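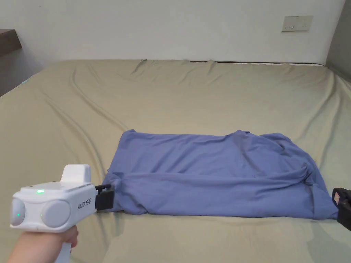 Re: Powder coat lifting at the welds on exterior railings

Hendrik Van Wyk wrote:

> We put up a run of steel railing for a customer last December, mild steel
> pickets in a flat bar frame, 80 pickets in all. Blasted, primed with the
> Zotine zinc primer, then a black polyester top coat. The coater is the same
> one we have used for years.
>
> I went back last week because the owner called about rust. The flat runs
> are perfect. At the bottom of the pickets, where they meet the lower rail,
> the coat is lifting in small flakes and there is brown staining under it.
> It is worse on the side facing the road. 8 of them are bad enough that I
> can get a fingernail under the edge.
>
> Has anyone else had this with the Zotine primer? I am trying to work out if
> I should be talking to the coater or looking at my own welding.
>
> Hendrik

Hendrik,

I have used that primer on and off and never had trouble I could pin on it. If the flat runs are holding, I would leave the primer alone for now and look at the joints.

First question is whether the pickets are welded all the way around at the bottom or just tacked on two sides. If they are tacked, you have a gap that the blast doesn't reach and the powder doesn't reach either. Water sits in there and the rust works outward under the coat. Road salt would make the road side go first. We had the same thing on a stair job for Prajapati. The coater got blamed for a month before anyone cut a joint open. It was bare steel inside.

Second, did anyone take the silica off the welds before it went out? If you run MIG with ordinary wire you get those glassy brown spots on the bead. A light blast doesn't always shift them, and the coating will stick to the glass and then the glass lets go. A needle scaler or a flap disc on each weld before blasting takes care of it. It is slow work and I understand why people skip it.

Third, sharp edges. Flat bar straight from the saw has an edge that powder pulls away from when it cures. We now break every edge to 2 mm on outside work. The shop at Closton told me they do the same.

For the repair, I would do this:

1. Cut out one bad joint and one good one and look inside both before you talk to anybody.
2. If the gaps are open, take the sections down. Touching up in place will get you through one winter at best.
3. Strip, weld all around, grind, blast again and recoat. Ask the coater for a film thickness reading at the welds as well as on the flats.
4. Put drain holes in the lower rail if it is box section. You said flat bar frame, so this may not apply.

On who pays, check what your order to the coater said. Ours used to say "blast and coat" and nothing else, and that left weld prep with us. We added a line about it after a job with 167 pickets that all had to come back. That was an expensive truck rental.

If it does come down to sealing gaps you can't weld, Drotix makes a seam sealer that is sold as fit to powder over. I have a tube here but haven't put it through the oven yet, so I can't tell you how it holds up. Run a test piece first.

Can you post what wire and gas you were using? And was the lower rail coated in one piece or bolted up afterward on site?

Regards,
Closton Road shop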